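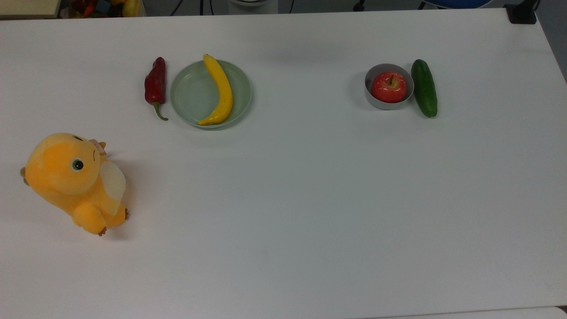
Our table, with the plush toy, the banana on the green plate and one of the chilis.

Chili residue on a matte white table, and on a plush toy

Posted by Fredy Villanueva in Kitchen & Cleaning

We eat, cook and play at the same table. It's a big white one with a matte top, bought used, so I have no care sheet for it. The only marking is a sticker underneath that says Dirholm, and I couldn't find anything under that name that told me what the coating is.

My wife grows long red chilis and we dry them partway and then cut them up for the freezer. The whole ones get put down right on the table while we work. In December we did a large batch, and the next morning our daughter, who is three, was playing at the same spot with her yellow plush and then rubbed her eyes. She cried for a good 20 minutes. We rinsed with water and she was fine by lunch, but I don't want to go through it again.

I had wiped the table after the cutting, with a damp sponge and nothing else. So my first thing is how to clean a matte surface so the hot stuff is gone. I've read to use bleach, vinegar, rubbing alcohol and baking soda, depending on who is writing. I don't want shiny patches on the top. I tried one of those white melamine sponges on a corner underneath and it left a spot smoother than the rest.

Second, the toy. It has a bright yellow body, with a pale wing on its back that looks translucent and is lighter than the body, and little brown claws. I don't know if it picked anything up. The care label has been washed or chewed to the point where I can't read it. Can I put it in the machine? She sleeps with it, so it can't be gone for long.

Third, does it matter if whole chilis lie on the table, or is it only the cut ones? Fruit for her usually goes on a plate, but she does drop pieces and eat them off the table.

3 answers

Brayan Ríos

Dish soap. The hot part of a chili is oily and doesn't come off well with plain water, so a damp sponge mostly moves it around. Soap, warm water, wipe, rinse, dry. Then wash the sponge or throw it out. Skip the bleach.

I would also wear gloves for the cutting and take them off before you touch the faucet.

Mercedes Tamayo

I sell hot sauce at a market and work on a white table too, so I've been through most of this. I'll take your three things in order.

Table. Agree with Brayan on dish soap, but do it twice with two different cloths. What I do:

Pick up the seeds and bits with a dry paper towel first. If you start wet you spread them.
Put a few drops of dish soap in a bowl of warm water, wring the cloth out well and wipe the whole top, including the edge and a hand's width underneath where people grab it.
Do it again with a clean cloth and fresh soapy water.
Wipe with plain water, then dry with a towel.

It takes me less than ten minutes for a table that seats six. Don't let water sit on seams or screw holes, especially when you don't know what the core is made of.

Stay away from the melamine sponge, as you found out. It's a very fine abrasive and it polishes matte finishes. Baking soda paste can do the same if you scrub. Rubbing alcohol does dissolve chili oil, but some coatings go cloudy or soft from it. If you want to try it, put a little on a cotton swab in a spot underneath, wait 30 minutes and compare. I've never needed it on the table. I keep it for knives.

Toy. Before you put it in the machine I would do a color test. Wet a white cloth, press it on the yellow somewhere low for a minute and look for color. If nothing comes off, put it in a pillowcase, tie the end, and run it cold on delicate with a small amount of liquid detergent. No fabric softener. My worry would be the wing — thin shiny or sheer fabrics can fray or go limp in a machine, and heat is bad for some of them. So air dry only. If the wing is glued on, wash by hand instead and keep it out of the water as much as you can.

A toy that thick takes a long time to dry in the middle. Press it in a towel, stand it near a fan, and turn it over a few times. Start in the morning if she needs it at bedtime, and even then it may not be ready.

Chilis. Whole ones with unbroken skin leave very little behind. Yours are half dried, though, and wrinkled skin cracks easily, usually up by the stem. I wouldn't let them touch a surface a three-year-old eats from. Put them in a tray or a roasting pan and cut on a board that stays inside it. Mine is a Clalletti tray with a tall rim and I haven't had seeds on the table in a long time.

Also wash the plates and bowls that were out that day, and the high chair if you have one. I once cleaned everything except the pepper mill and got it in my eye two days later.

Dirk Ostermann

Just get an oilcloth. You put it on, you cut your peppers, you take it off. I paid 22 dollars for ours and it covers the whole table. Cleaning the toy is probably not necessary unless it was sitting in the stuff.

Comments

Fredy Villanueva: Thank you all. I did the two-cloth wipe and the finish looks the same as before. No color came off the toy, and the wing is sewn, so it went in a pillowcase on cold on Friday morning. The body was still damp inside at bedtime. She took a different animal after some discussion and had it back the next day.

Mercedes Tamayo: Good. Check the seam where the wing goes in, it sometimes opens after the first wash.

Brayan Chávez: Does the dish soap method work for turmeric too? Same kind of table.

Mercedes Tamayo: For a fresh spill, mostly. For an old stain, no. Post that one separately with what you've tried already, there are people on here who know more about stains than I do.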